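Bread week, and a confession about the freezer

Posting fast, kettle's on, bus in a bit. If this stops making sense halfway through that's why.

So. Stale bread. I've been meaning to write this since August, when my sister Tayla stayed with me and opened the freezer and a bag of heels fell on her foot. Frozen heels of bread. Hard as a brick. She was fine, she was very loud about it, and she asked what on earth I was keeping them for and I said "crumbs" and she said when did you last make crumbs. Long pause from me.

Never, was the answer. I had never made crumbs.

I grew up in a house where you did not throw out bread. Mom would scrape the green bit off with a knife and toast the rest (please don't do this, more on that below). I took the not-throwing-out part with me when I moved to Caltindale but not the using-it-up part. So I just moved bread from the counter to the freezer and called it thrift. Every time. Years of that.

Anyway I decided to eat my way through it. One week, no new bread in the house until the old stuff was gone. Laid everything out on the counter first to see what I was dealing with. 11 bags. Some had two slices in them. One was half a bagel, alone, in a gallon bag. One was hot dog buns from I don't even know.

Two bags went straight in the trash, freezer burn so bad it looked like snow. Not proud. The rest got labeled with masking tape and a marker, which I should of done in the first place.

Monday was croutons. Easy start. Cut up the sandwich bread still half frozen, which by the way is so much easier than cutting it soft, tossed it in oil and salt and a bit of garlic powder, hot oven, shook the tray once. I forgot them for a minute too long and the corners went dark. Ate them anyway. Ate most of them standing up, and then there was hardly any left for the soup, which was the whole point of making croutons.

Second day, french toast for dinner. Used up the raisin loaf. No notes. Dinner french toast is a great thing and I don't do it enough.

Then I asked around for ideas, since my own list was croutons, french toast, and a question mark. Dolores Kapoor from my old building sent me a voice message that was nearly four minutes long, all of it about bread pudding, and she is completely right about soaking the bread a good long while before it goes in the oven. I've always rushed that part. I pour the custard on, count to ten, in it goes, and then wonder why the middle is dry and the edges are egg. She leaves hers in the fridge while she does the school run and a grocery shop. So I did that (minus the school run) and it was a different dish. Soft right through. I used brown sugar and the last of a jar of apricot jam and it was gone by the next morning.

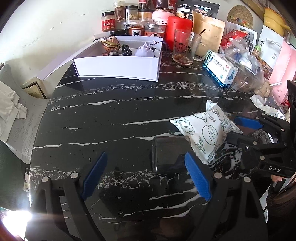
Can you freeze bread a second time once it's thawed?
It's safe if the bread has only been out a short while and still looks and smells right, but it comes back drier and more crumbly, so keep the refrozen stuff for toast or crumbs.

Got asked that one a lot after I mentioned this on the neighborhood group. The other thing people wanted to fight about was the fridge. Half the group keeps bread in the fridge and will not hear a word. I used to as well. But it goes stale quicker in there, you can test it with two slices from the same loaf, I did, the fridge one was stiff and sad well before the counter one. It does hold off the mold though. So if your kitchen is hot and damp, and mine is in summer, ok, fridge, and plan on toasting it. Otherwise counter for what you'll eat in the next couple days and freezer for the rest. Slice it BEFORE you freeze it. I cannot say this enough. I have chipped at a whole frozen sourdough with a bread knife and it's a good way to lose a thumb.

And the mold thing. Once it's moldy on one side of a soft loaf it's done, the whole loaf, it spreads through in ways you can't see. Sorry Mom. We all lived but still.

Where was I. Crumbs.

Crumbs turned out to be the thing I'd been scared of for no reason. I thought you needed a food processor. I don't have one, I have a box grater and a rolling pin. Dried the heels out in a low oven, 20 minutes or so, turned it off, left them in there till they were cold and snapped when I bent them. Then a zip bag and the rolling pin. Very good for the mood. I'd had a long day at work – Resen again, the software, don't ask – and I went at that bag like it owed me money. The bag split. Use two bags.

What you get is uneven, some dust and some gravel, and I like it better than the shop kind. The dust went into meatballs. The gravel I fried in butter with a pinch of chili flakes and put on spaghetti with nothing else but lemon and a lot of black pepper. Leilani Benavides was over that night for what I had promised her was "a real dinner" and she looked at it like I'd served her sand. Then had seconds. So.

Hot dog buns. The hard one. They're sweet and flimsy and they'd gone a bit leathery. Tried garlic bread with them, split flat, loads of butter, under the broiler, and look, it was fine? It wasn't good garlic bread. It was hot and it had garlic on it. Four of them disappeared that way and the other two went into a strata with the end of some cheddar and a bag of spinach that was on its last legs.

Strata is just savory bread pudding. I don't know why I'd never made the conection. Same soaking rule.

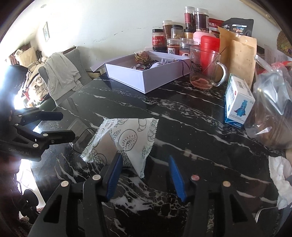
The half bagel I want to talk about, because I got weirdly attached to it. It was there through everything. I'd open the freezer, take out some other bag, and the bagel half would be sitting there on the shelf in its huge bag. Tamsin Villanueva at work said bagel chips, slice it thin as you can, oil, salt, oven. You do not get many chips off half a bagel. I got a small handful. But they were the best thing I made all week, I'm serious, so crunchy, and I'm now thinking about buying bagels just to let them go old, which I realize undoes the whole project.

Things that did not work, quickly, bus:

Bread soup. There's a lovely version of this, with tomatoes, good olive oil, basil, somebody's grandmother. I made the other version. I used seeded rye, which was wrong, and stock from a cube, and it went a kind of gray. Ate one bowl. Gave up.

Microwaving a frozen slice. It's wet and then it's rubber. Straight to the toaster from frozen is the way, I don't bother thawing anything now.

Pancakes with soaked bread in place of some of the flour. Read about it somewhere. They'd probably be nice if you mashed the bread properly, I had lumps. Lumps of wet toast in a pancake. No.

Feeding it to the ducks up at Tillman pond. There's a sign saying don't, and it's bad for them. I only thought about it, I didn't do it. Peas are better if you must feed ducks.

On money, because somebody is going to ask. I don't think I saved a fortune. I skipped buying bread for a week, that's a few dollars, and I probably used more eggs and butter than normal. If you count the butter I might be down. But the freezer has an actual empty shelf in it and I found a tub of my own chili I'd forgotten making, so that was lunch twice.

The new rules, such as they are. Loaf comes home, half gets sliced and frozen the same day, with the date on it. Heels go in one bag. ONE. When that bag is full it becomes crumbs that weekend, and I'm not allowed to start a second bag. Buns only get bought for an actual event with actual people coming. Marisol Pettigrew, who commented on my last post about beans, says she keeps a list taped to the freezer door and crosses things off as she goes. I love that idea and know for a fact I'd do it for nine days.

Oh and I bought a fresh loaf at the Wulura bakery the morning after the last bag was done. White, crusty, still warm at the bottom. Ate the heel in the car park with nothing on it. First heel I've eaten on purpose in years I think? They're good when they're fresh. Who knew.

If you've got a use for rye that isn't toast please tell me, there's one bag left that I've been pretending isn't there, it was behind the peas so I didn't count it. Comments should be working again. If they're not, email.

Ok bus. Next time is probably soup, proper soup, or the beans again, haven't decided.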